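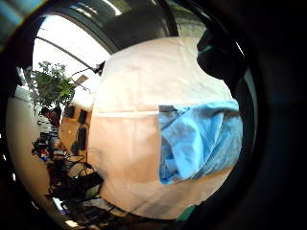
Solveig Tveit wrote back that she didn't believe a word of our volatility ratings, and that a slot marked "medium" had eaten her play-money balance faster than anything marked "high" ever had. I'm starting the section with her complaint as it more or less rewrote our analysis plan, and I still think it's the best comment we got on the first draft.

Figure 1. Cardboard box with a light-blue cloth over one side.

4.2 What players make of the volatility label

Most slots now come with some sort of volatility label on the loading screen, usually a row of little bars or lightning bolts. Liv Nyberg and I wanted to know what people think those bolts mean before they spin, and whether they still think it after an evening of spinning. We had 36 players from Løken, all of them regulars on demo sites, and all playing for pretend credits only. Each of them played 10 sessions spread over May, swapping between 2 games from the same small studio, Narkureck. Skadach is the one with the frozen harbour and the sticky wilds, and it carries the full set of bolts. Jovo is the fruit one, much plainer, and it sits in the middle of the scale.

Before the first session we asked everybody to tell us in their own words what the bolts were for. I'd expected a muddle and I got one! Plenty of people took them as a promise about the size of the top prize. Others read them as a speed setting, so a game with more bolts would be "busier", with more going on between spins. A few thought they were a popularity score, like stars on a takeaway app (I had some sympathy, they do look like that). The answer we were hoping for, that volatility describes how unevenly the returns are spread out over time, did turn up, but mostly from people who watch streamers and had picked up the word there.

After the last session we asked again, and this time we also asked which game had felt rougher. Of the 36, 28 picked Skadach, in line with the label. The rest went for Jovo, and they're the group I kept coming back to. Their diaries read very differently from the others. They wrote a lot about the bonus round in Jovo, where you pick fruit until you hit a rotten one, and how short it could be after a long wait. They hardly mentioned the base game at all. One of them called the rotten plum "the most hated object in my house".

My reading, and Liv agrees with most of it, is that people rate the roughness of a game by its worst let-down. A long dull stretch in Skadach seems to get forgiven, perhaps because the harbour music slows down and you half expect nothing to happen. In Jovo the let-down comes right at the moment you've been waiting for, with a cheerful little jingle on top. The sums behind the label don't know anything about jingles.

Liv's objection is worth putting down properly. She points out that the sessions were short, and that a short session on a medium game can easily go worse than one on a high game through plain luck. So Solveig's complaint might simply be a true report of a bad run. We can't rule that out with the diaries we have, and we didn't keep spin-by-spin logs in this round. I'd do that differently now. I'd also drop the question about "fairness", which confused everyone and gave us answers about the weather, the sound effects and somebody's broadband.

One smaller thing before the next section. We'd assumed that players who misread the bolts at the start would be the same ones who disagreed with them at the end, and the diaries don't back that up. Some of the clearest explanations of volatility came from people who then told us Jovo was the rougher game - and they knew perfectly well what the label was trying to say. They just didn't feel it. When I put this to Solveig she said she'd never been confused in the first place, she'd been annoyed, and would we please use the right word in the paper. So in the tables that follow, the column we used to call "confused" is now called "disagrees with label", and the coding is otherwise unchanged.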